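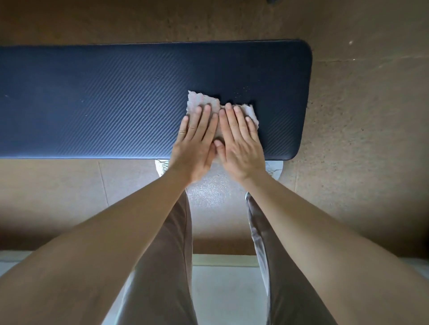
3 min read

Skident build thread: soft things and two hands
Forum: School and Club Robotics

ribcage_servo
Aug 2, 2019
Continuing from the old thread, which got locked. Skident is the two-arm project at the Brostelley club. We have been entered in the Sawatzky student challenge since April, in the household handling class. The task is to take a crumpled soft item, press it flat and pass it from one arm to the other.

We are working from a person's hands first and the arms second. One of us does the motion, we watch it from the head view, and then we write down what each hand did before anyone touches the code. For the press step both palms go down close together, thumbs in toward the middle, fingers pointing away from the body. We had programmed the arms to start at opposite corners and pull. A person doesn't seem to bother with that.

So far we have 900 clips and maybe too many of them are the same thing.

mudflap
Are both hands pressing equally hard? From the head view you can't tell, and that would worry me. The arms will need a force number from somewhere.

ribcage_servo
No idea on force. We have talked about putting a kitchen scale underneath.

tinsnips_99
I would drop the pressing and do the pass first. It scores more in the Sawatzky rules, and if you drop the item you get nothing for the flattening anyway.

ribcage_servo
We did look at the pass. This is where it gets harder for us, as the right hand ends up doing 2 jobs.

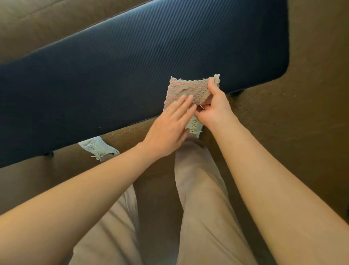

Left fingers flat on the pink-gray sheet, right hand gripping its end, paler piece hanging below.

The thumb goes on top and the fingers curl under, and the paler piece is pinched in the same hand. Our gripper has two fingers and no thumb to speak of. We can hold one thing or the other.

mudflap
Then don't copy the hand. Holding two pieces at once is a person being lazy. Put one down, pick the other up.

tinsnips_99
Disagree. Putting it down costs time and you have to find it again. With ragged edges like those, the vision code in Branonia will give you a different outline every time. I lost most of a season to that.

mudflap
You lost most of a season to bad lighting, as I remember it.

tinsnips_99
Some of it was lighting.

ribcage_servo
We are on Branonia too and the outline does jump around. Navy under a pale item works well enough. The brown speckled surface is worse – the flecks get picked up as edges. We want clips on both, because the challenge does not say what color the table will be.

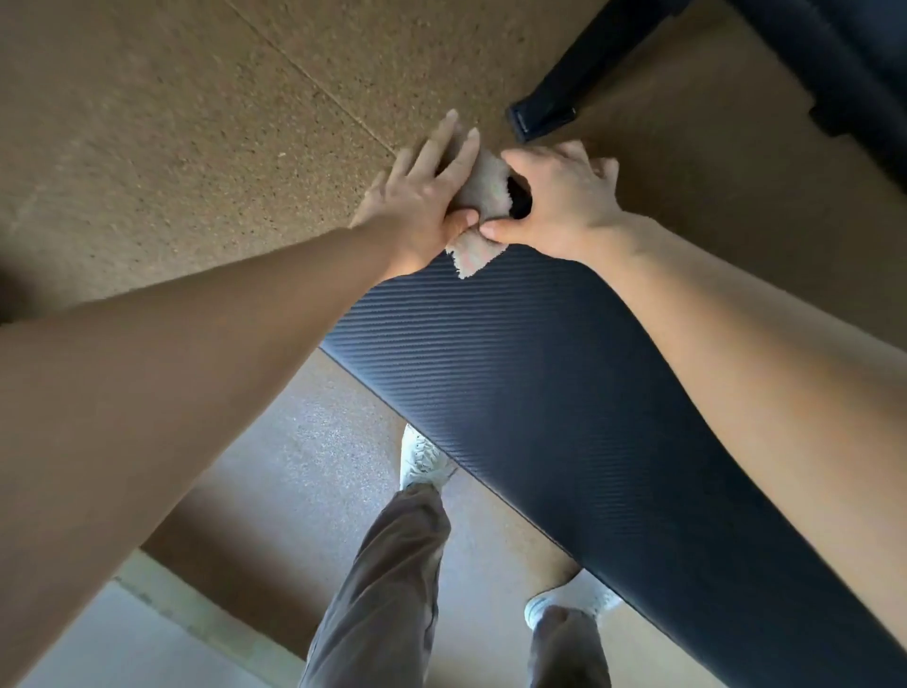
Reply to ribcage_servo: pressing on the brown surface

quietgear
New here, I run a similar group. Two things. The folds are bunched between the hands and a flap is hanging down underneath, so if you score "flat" only by outline you will get a wrong answer. We measured height in the middle as well.

Also, 900 clips is plenty. We trained on 20 good ones for each motion and it did better than the big pile. Pick them by hand.

mudflap
20 is too few for cloth. Fine for blocks.

quietgear
It was cloth. Small pieces, same start position, but cloth.

mudflap
Same start position is the part I would not trust at a challenge.

ribcage_servo
We can try both ways and compare. I will sort out a set of 20 for the press and leave the pass alone until the new finger pads are printed. The old ones are worn smooth on one side – has anyone used silicone for these?

tinsnips_99
Yes. It picks up lint, so keep tape handy and clean the pads between runs.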